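4 min read
12 shares · 3 comments
Search this site Search

Tidying up with Kasten

Dariusz Żak has a rule for visitors to the Kastside open day: try it before you ask what it's for. So I tried it. The gripper is a hand-held affair with two yellow-tipped fingers, and within a minute I had learned that I am worse at picking up a packet of tissues than I was at age 6.

"Everyone squeezes too early," Żak said kindly. "You'll get over it by the third cup."

I did not get over it by the third cup.

Kasten opened its Drelley office to the public on 2nd November, with a long white table and a lot of patience. People work the grippers by hand, the grippers record what they do, and a robot is later expected to make sense of it. Żak has 2,000 recordings so far and wants more.
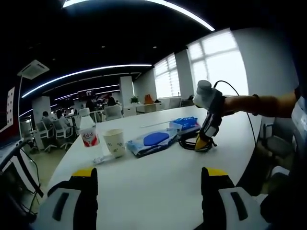

One gripper goes down toward the table at the Kastside open day.

I asked whether a bottle and a few packets were really the frontier of automation. Rhonda Cormier, who runs the sessions, has clearly been asked before.

"People come in from Destville expecting something with legs," she said. "Then they spend half an hour trying to move the wipes."

She thinks wrapped things are the best teachers — they slide, they crumple, they catch on a finger. Back in February the team lost most of a week to one brand of tissues. She wouldn't tell me which. 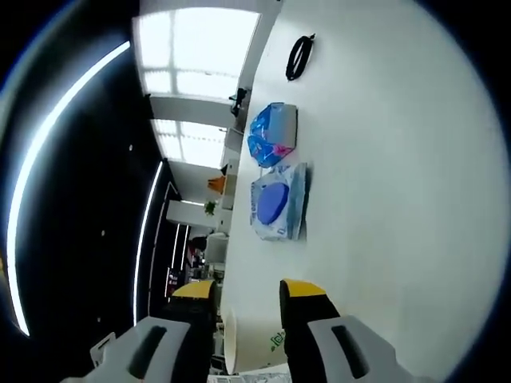 A paper cup between the gripper's fingers, with wrapped packs farther up the table.

Did she have a favorite object? "Cups," said Cormier. "You know where you stand with a cup." Żak disagreed, at some length, in favor of bottles.

The plan is 900 more recordings before the next open day. I offered mine. Żak said they would be kept — "as a reference," he added, and went to find me a coffee.

3 comments · Share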